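Notas para la intervención: seguro de hogar colectivo en Escobar
Presentación institucional de Skislow

Saludo y agradecimiento a la entidad anfitriona. Recordar que las preguntas se atenderán al final.

El programa se abrió en julio con Flemedier como mediador. Constan 3,028 pólizas vigentes, distribuidas en 52 comunidades de propietarios. Pausa breve.

Explicar la franquicia: 500 por siniestro, salvo en daños por agua, donde no se aplica. Insistir en que el plazo de comunicación es de 31 días desde que se conoce el daño. La cobertura de responsabilidad civil se tratará en la sesión de Tincombe; no entrar en detalle.

Pasar a la valoración del continente.

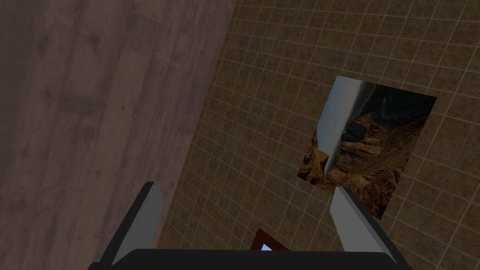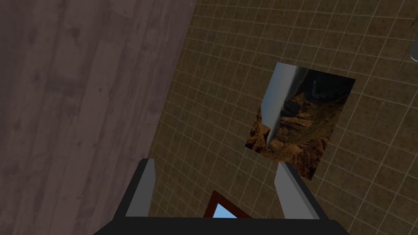
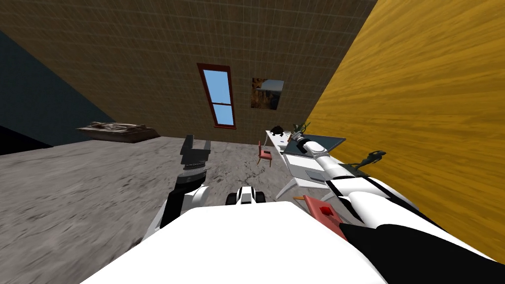
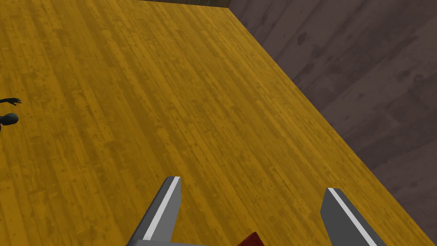 La declaración del continente corresponde al tomador y debe revisarse en cada renovación. Los revestimientos fijos se declaran por superficie y material: un alicatado de pieza pequeña con junta clara, como el de la primera imagen, se consigna aparte de la madera contigua. El mobiliario y los equipos informáticos pertenecen al contenido. Remitir al anexo segundo del condicionado.

Turno de preguntas. Las consultas sobre pólizas individuales se derivan a la oficina de Flemedier.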